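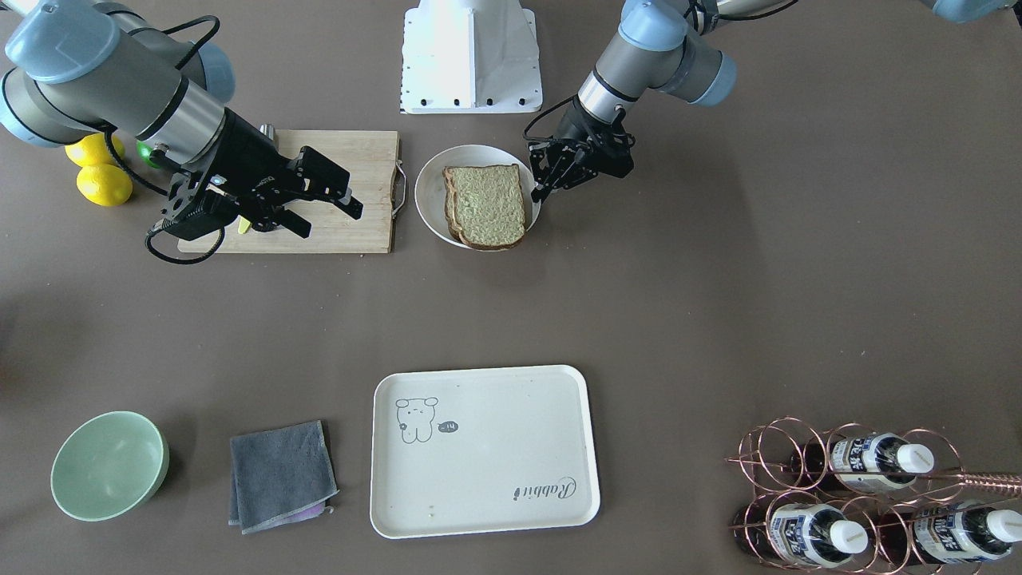 Two-armed robot coming to our prep kitchen. What happens to everybody's jobs?

Posted in Food Service and Catering, 2019-06-28

tratport_lunches

Hi all, long-time reader here, mostly of the sandwich threads! I run the early shift at a catering kitchen with 19 people on the payroll. We do box lunches for offices, plus a breakfast run. Our owner has signed up for a trial of a two-armed robot on one prep table, doing citrus, bread and putting bowls and trays where they need to go.

I'm excited. I've wanted something like this since I first saw one on a trade show floor. My crew is split, though. Two of the older hands went very quiet when it was announced, and one of the students asked me straight out if she should start looking for other work. I didn't have a good answer for her.

So for anyone who already has arms on the prep table: what did it change for the people? Did anyone lose hours? Who ends up looking after it? I'd like to go into the crew meeting with something better than "it'll be fine."

Hryhorii Palamarchuk

Oh, you are in for a fun few months! I'm kitchen lead at Colska and we have had a two-armed setup on cold prep long enough that people have stopped bringing their cousins in to see it.

Hours first, as that's what your crew will ask. We didn't cut anybody. The owner put that in writing before the machine was switched on, and I'd push yours to do the same, even if it only covers the trial. Once the page was up on the board by the time sheets, the grumbling dropped off a lot. If your owner won't write it down, don't promise it for him. Your student asked a fair question and she'll remember what you told her.

What did change is who does what at 5 a.m. We used to have three people on cold prep, all doing the same thing side by side and talking the whole time. Now one of them sets up and watches the robot table and the other two are on hot fillings and packing. The work is more mixed and most people like that better (me too, my wrists were shot from lemons). But they do miss the talking! I didn't see that coming at all. We moved the packing bench closer so the person on the robot table still has company, and I wish we'd done it in week one.

The other thing is that the table has to be laid out the same way every morning. Board here, lemons next to it, bread bowl here, trays there. We used to let each person arrange their own station and some of them had done it their way for years. Being told where your towel goes because of a machine does not go over well. What worked for us was letting the crew pick the layout themselves and tape it out. It took them one afternoon and they argued about the towel for most of it, and then it was theirs.

Looking after it: we thought it would be the young guy who likes computers. He got bored. The best operator we have is a woman who has been doing salads forever, because she can tell from across the room when the bread isn't sitting right. She got a raise for it, and please fight for that part. If someone is minding a machine on top of their old job, that is a new job.

Also budget time for slow days. Ours was slower than a decent prep cook for the whole first stretch. I loved it anyway. There is something great about seeing it get a slice down neatly for the first time, the whole kitchen cheered.

jitmont_dave

we have one. its good. wipe down takes longer than you think, go careful round the cables. crew got used to it

polishchuk_bakes

I'm at a smaller place, so take this for what it's worth. Agree with nearly everything Hryhorii said, especially the raise.

One thing to add is training time. We kept a log and it came to 97 hours across the crew before I felt okay leaving one person alone with it. That was paid time, and it hadn't been in anyone's plan. Ask your owner now where those hours come from. If they come out of the regular schedule, your lunches will go out late and the robot will get blamed for it.

And give everybody a turn, including the ones who say they don't want one. Our most stubborn baker refused all through June, then stayed after her shift to try the pause button and the restart. She still doesn't love it, but she stopped being afraid of it, and she caught a bad gripper setting the rest of us had walked past.

tratport_lunches

Thank you all so much! Printing this for the meeting. I've already asked about getting the hours in writing and he said he'd think about it, so I'll keep asking. The tape idea is happening tomorrow. Does anyone have a wipe-down checklist they could share?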